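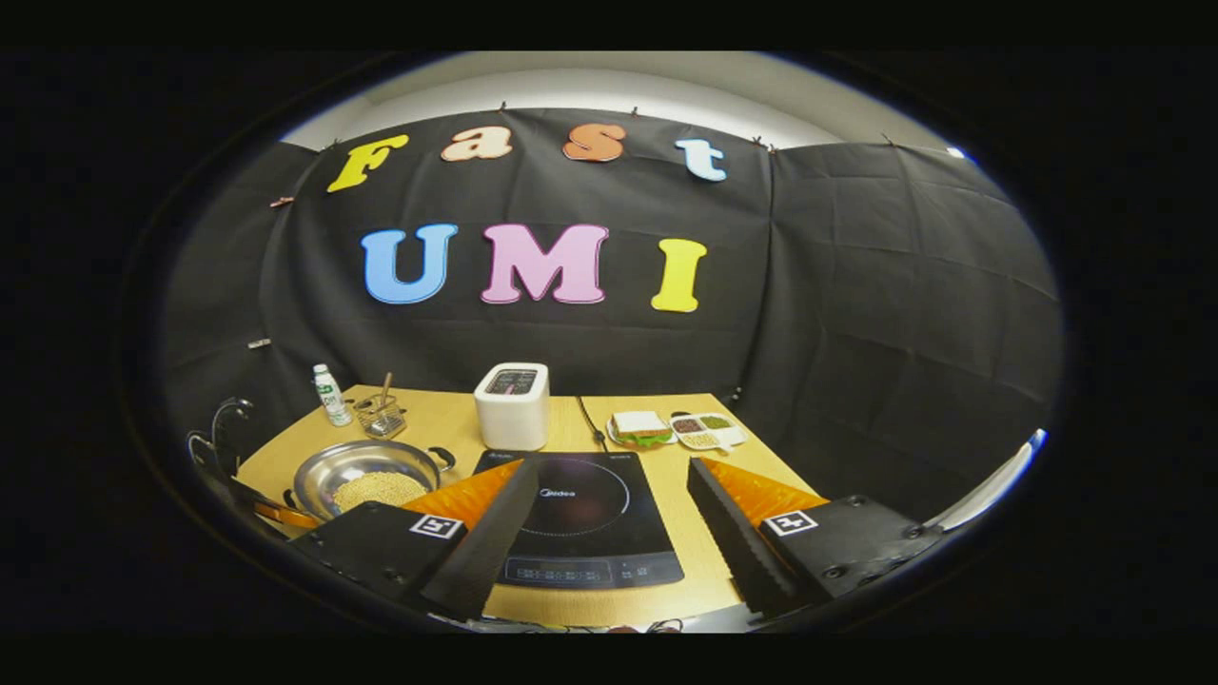 Plandier kitchen tasks: data card

Purpose
Recordings of simple canteen work, made with hand-held grippers. We want to learn which tasks a robot could take over in the Mirano staff canteen, and how the jobs there would change.

Contents
200 episodes, 7 tasks. Each episode is at most 30 seconds long.

People
Two cooks, Candela Calvo and Teodoro Cordero, chose the tasks. They asked to keep the tasting and the serving for themselves — these are left out. No working hours were cut during the trial, but the morning shift was planned again in February.

Known limits
One table only. Lifting of heavy pots is missing.

Contact: Cheuk-hei Wu
Last change: 2 Aug 2024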